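Der Stift, der zweimal da war

Um kurz nach drei Uhr nachmittags meldete die Anlage bei Jernside Vollzug. Kappe ab, Stift in der Schale, alles bestens, nächster Durchgang. Der Stift steckte zu diesem Zeitpunkt noch im linken Greifer, die Kappe auf dem Stift, und der rechte Arm drückte mit wachsender Entschlossenheit dagegen. Dann gab ein Handgelenk nach. Es war das teurere.

Zweihändiges Greifen gilt in der Branche als Fingerübung. Man übergibt etwas, zieht etwas ab, legt etwas hin. Fast 2.000 Durchgänge hatte das Programm von Witent da bereits hinter sich, und Harsh Goel, der es betreut, hatte sich angewöhnt, währenddessen E-Mails zu beantworten. »Nach Durchgang 300 schaut man nicht mehr hin«, sagt er. Bei Durchgang 1.230 gab es schon einmal eine kleine Warnung. Sie wurde weggeklickt, von wem, ist im Protokoll leider sehr gut nachzulesen.

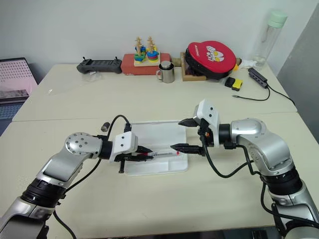

Zwei Arme, ein Marker: Der linke Greifer hält den Stift über der weißen Schale, der rechte nähert sich der roten Kappe.

Schuld war ein Kraftsensor, der nach einem Update seinen Nullpunkt verloren hatte. Er meldete im Leerlauf einen Widerstand und beim Ziehen keinen. Die Software schloss daraus, die Kappe sei ab, und schickte den rechten Arm zur Ablage, auf direktem Weg durch den Stift hindurch. Für das System gab es ihn in diesem Moment zweimal, einmal im Greifer und einmal in der Schale.

Grigore Furtună, der solche Fälle für den Prüfdienst Drutard untersucht, nahm es gelassen. Verletzt wurde niemand. Unangenehm findet er etwas anderes: Die Kraftbegrenzung, die den Arm hätte stoppen müssen, bezog ihre Werte von demselben Sensor. »Da hat der Verdächtige sein eigenes Alibi geprüft«, sagt er.

Seit Juni misst ein zweiter, unabhängiger Kanal den Motorstrom, und nach jedem Update wird neu genullt. Drei Warnungen hintereinander halten die Anlage an, ob jemand klickt oder nicht. Goel schreibt seine E-Mails jetzt im Nebenraum.

Artikel drucken | Per E-Mail versenden
3 Kommentare
Kontakt zur Redaktion | © Alle Rechte vorbehalten | Nach oben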